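From: Huệ Ông
To: filmcircle list
Date: 12/18/20
Subject: Re: The Lokmont disc of "Ilten" - which version should we buy?

An earlier message on this list said:

> Has anyone seen the new disc of "Ilten" from Lokmont? I have the
> old one from Zendska and the picture is very dark, mostly in the
> second half when they are in the boat house. I don't want to pay
> again for the same film if it is only a new box. Also, is the
> short film included this time? The shop page says "with extras"
> and nothing more.

Hello all,

I received my copy at the end of November and I have now watched it two times, once with the commentary, so I can answer most of this.

The picture is new. Lokmont went back to the camera negative, except for the fourth reel, which is lost, and for that reel they used a print from the Võ collection. You can see the change when it comes. The grain becomes heavier and the faces are a little more yellow. It lasts until the sister arrives with the letter, and then the good quality returns. I was not disturbed by it, but a person with a large screen may notice it more than I did.

The boat house is much better. On the Zendska disc I could never see who is standing behind the door during the quarrel, and I had always believed it was the uncle. It is the younger brother. For me this changes the meaning of his silence at the dinner, and I had to go back and watch the dinner again.

The sound is still mono and I am glad of that. There is some noise under the first song. The English subtitles are translated again from the beginning, and they are closer to the dialogue, although in my opinion they are too formal for the fishermen. The old subtitles left out the words of both songs. Now these are translated too.
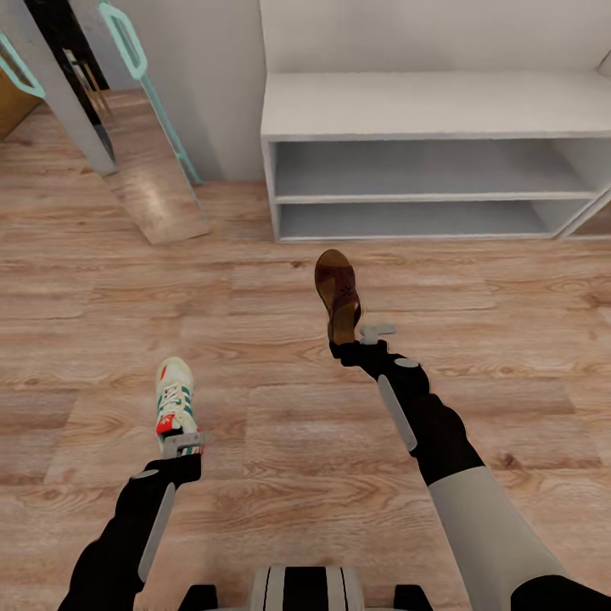
Is the short film included on the new disc?

The short film is on the second disc, in the menu called "Early work", and it runs for 20 minutes. The quality is only fair, because the only copy was a 16 mm print, and it has no subtitles except for the title cards.

The other extras are an interview with the editor (40 minutes, rather slow at the beginning but please stay with it, he explains how the ending was cut after the first showing), a trailer, and a booklet. The booklet has one long essay and a shorter note about the restoration. The essay tells the whole story of the film in its first page, so do not read it before if the film is new to you. I could not find any deleted scenes, although I remember that they were promised when the release was announced.

About the commentary: it is by two people who recorded it together, and they agree with each other too often. The part about the locations is useful. The part about the music is mostly repeated from the essay.

One more thing about the edition. The first printing is 1,000 copies with the hard box, and after this there will be a normal case without the booklet. The discs are the same in both. I paid 5 pounds more for the box and I think it is worth it for the restoration note, but if you only want to see the film properly you can wait for the normal case.

If somebody still has the Zendska disc, please do not throw it away. It has the old introduction by the producer, where he speaks about looking for money for the film, and this introduction is not on the new one. I asked Lokmont about it by email and they replied that the rights were not available.

I have not tried the disc in an older player. The first disc took a long time to load in mine, but then it played without a problem.

With kind regards,
Huệ Ông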